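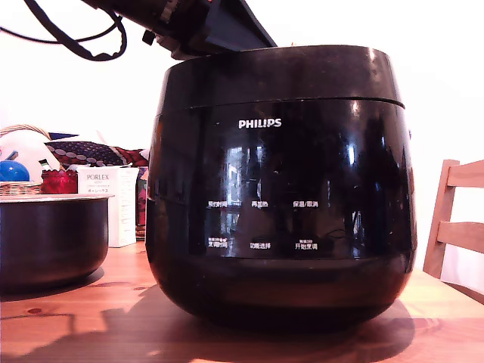

How often should the finger pads on a two-finger gripper be replaced?

Change them when the grip surface has worn smooth or an edge has started to lift, and check them every 30 hours of running.

Grinda_cell
Ours is a bench arm with a Zilen gripper. The pads look fine but the fingers no longer close to the same point. I re-zeroed in June and the offset was back within 2 days. Pads or something else?

Tae-yang Yang
Something else, if the pads are sound. Take the fingers off and look at the dowel holes. If they have gone oval the finger shifts under load and no amount of zeroing will hold. Clean the faces, refit, tighten the screws evenly in two passes, then home the gripper 10 times and note the closed position each time. A spread that grows means the screw block is worn. Check the cable loop as well - if it pulls at full reach it can drag the connector and upset the encoder reading.

Bristham Dave
Had this on a Charbonneau unit. Loose screw. Threadlock, done.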